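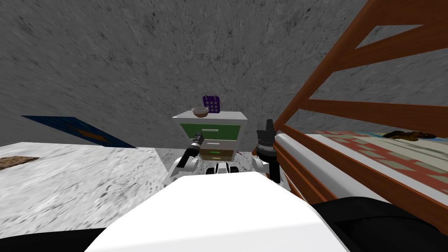 Dimas Ngau 看了上一版小书包以后回信说，肩带根部那一圈车线他不放心，用手扯的时候能听见响，建议先别谈颜色，把背板上缘拆开看看里面到底压了几层。他还说拉头太小，戴手套的孩子捏不住。

六月，星期日，下午。工作间记录，Montes 儿童双肩包，第7版样。

上午按他的意思把旧样拆了。背板上缘里面是面料、里布、织带各一层，泡棉没有伸进缝份，离边还差一截。也就是说肩带吃的力全在面料和里布上，泡棉只是在中间撑个形状。响声来自针孔，面料背面的涂层在针孔边上已经发白，有两处连成了短裂口。面料本身没破。

新样的改法：
背板上缘加一条斜纹织带包边，从左侧缝通到右侧缝，肩带和提手都压在它下面。
泡棉切大，四周进缝份。切边要削薄，不然机器过不去。
肩带根部改成方框加交叉线，针距放大一档。原来针距太密，等于在涂层上打了一排撕裂线。
提手不再单独车，跟肩带同一道压进去。

车到第二遍时断了一次线，换粗一号的针以后没再断。方框的四个角不要原地倒针，针脚叠在一起反而硬，走过角再回两针就行。这条写到工艺单上，别只口头讲。

面料还是 Cleltbridge 那块亮片布，湖蓝色。剪裁的时候掉粉比上次少，但还是掉，台面擦了几次，下午缝白色里布时仍然沾上去。以后里布和面料分开两天裁，或者至少先裁里布。粉粘在压脚底下会把面料表面拉出细道子，换特氟龙压脚以后好一些。压脚用完要擦，我今天忘了一次，左侧袋口那道印子就是这么来的，这只样品不能拿去拍照。

掉粉的事问过 Cleltbridge，他们的答复是表面可以再加一层透明膜，手感会变硬，弯折处可能起白痕。要了一小块来看。我的意见是先不加。孩子用的包，手感硬了家长一摸就知道。不过如果摩擦测试过不了，就没得选。

摩擦测试：干布往复2,000次，取样位置在前袋正中。结束后亮片层完整，颜色略暗，白布上有一层很淡的蓝。湿布那一组还没做，布条已经裁好，放在绿色文件夹里，谁有空谁做，做完把布条贴在这一页背面，标清楚哪头是起点。

肩带静挂：吊重跟上一版相同，挂一夜。早上取下来，车线没有移位，织带包边在左肩带外侧有一点起皱。起皱是我车的时候推得太快，跟设计没关系，下一只再看。调节扣那边织带往下滑了一小段，上一版没注意有没有滑，所以没法比较。以后挂之前先在织带上画线。

拉链：Suvgate 寄来的两种拉头都装上试了。带圆环的那种好捏，但环会打在拉链头挡片上，走路时一直响。带布拉片的那种安静，戴棉手套也能捏住，缺点是拉片末端的热切边有点扎手。可以折进去车一道，多一个工序。我倾向布拉片。Dimas 要是坚持圆环，那就得把环换成软胶的，Suvgate 目录里有没有还要查。

主袋拉链转弯处仍然紧。纸样上那个弧度我放大了一次，拉起来还是要用另一只手按住包身。小孩多半是单手硬拽，时间一长，裂的会是拉链两端的缝。再放大的话，前片顶部就要塌下来，整个包看着没精神。试试另一个办法，弧度不动，在转弯那一段的滚边打剪口，剪口不要剪到缝线。剪口深浅先在废料上试。

重量：空包比上一版重了一点，主要是泡棉和包边。Ernusham 那边给的上限没有超，但也没剩多少余地，胸扣如果要加金属件就超了。胸扣用塑料的，位置可调。哨子扣暂时不考虑，教室里吵，Ernusham 的采购也没有提这个要求。

里布上的姓名牌：原来是透明窗口插纸卡，纸卡容易掉。改成白色布标直接写字。普通圆珠笔写上去会洇，油性笔没问题，水洗一次后字还看得清。布标上边留一道空行给家长写电话，横线印浅灰，黑色太重。

品牌故事那张吊牌的文字我没动，不归这边管。只提一点，吊牌上写的是“全包防水”，样品做不到。面料防泼水，拉链和针孔都不防。写“防泼水”就好。已经跟 Ernusham 说了，他们说会改，下次看到吊牌稿时核对一下。

物料：湖蓝亮片布剩的够再做两只，再多就得订。标签纸编号写到157，接着往下写，别从头开始，上次有两批样品编号重了，对了半天。白色尼龙线快没了。斜纹织带要买，宽度照旧，颜色要白和湖蓝各一卷。

还没弄完的：
湿布摩擦。
转弯处剪口试样。
布拉片末端折边，记一下多花多少时间。
左肩带包边重车一只，重新挂。
侧袋松紧带。水壶放进去以后袋口往外翻，松紧带可能装短了，也可能是袋身太浅。先换松紧带，袋身别动。
查 Suvgate 的软胶环。

傍晚补记：剪口试了一组，浅的那种几乎没有区别，深的那种转弯顺了，滚边外侧能看出小棱角。取中间的深度再做一组。拆下来的旧样背板没有扔，钉在墙上的软木板上，裂口那两处用红线圈了，Dimas 过来可以直接看。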